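Why I Finally Stopped Buying Paper Towels

My grandmother kept a rag drawer. It was the bottom one, left of the stove, and it stuck in July so badly that you had to put a foot against the cabinet and pull. Inside were old pillowcases cut into squares, the good half of a flannel nightgown, and one dish towel with a map of Utovley on it that we were not allowed to use for anything greasy. I thought about that drawer a lot this spring, mostly while standing in the store looking at the price of a twelve-pack.

So I quit! It has been 9 weeks now, and I wanted to write down how it's going while I still remember the messy parts (there were messy parts).

The first thing I did was go through the linen closet, where I found towels I'd been carrying from apartment to apartment since college. My friend Tegwen came over with her pinking shears and we sat on the floor and cut until our hands hurt. She'd warned me that terry cloth sheds, and oh my goodness, she was right. There was fluff in the butter. If I did it again I'd cut the terry outside and save the kitchen floor for old T-shirts, which don't shed a bit and curl up at the edges in a way I've grown fond of.

The second thing was color. We settled on pink for dishes and counters, green for the table and sticky hands, and gray for floors and anything the dog did. My husband held out for a week or so and then, one morning at 7, I heard him say "no, that's a gray job" to himself in the hallway – I have never felt so married.
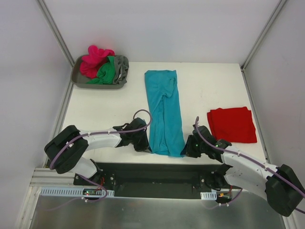
Photo: Hertta Valtonen

Folding was where I went wrong at first. I folded every single one into thirds, like a hotel, and it took up most of an evening, and then somebody would spill juice and the whole stack came out at once anyway. Now they don't get folded at all, and I've made my peace with it.

Washing is easier than I'd feared. They go in hot with the bath towels, no fabric softener (it makes them slide water around the counter instead of soaking it up), and I hang them on the back porch when the weather lets me. Bacon grease is still my weak spot. I drain it on a torn-up grocery bag, the way my aunt in Madthorpe always did, and the bacon doesn't seem to mind.

I did keep one roll on top of the fridge for truly awful things. It's still in its wrapper, though the cat has chewed one corner of it, and I'm hoping it makes it to Thanksgiving.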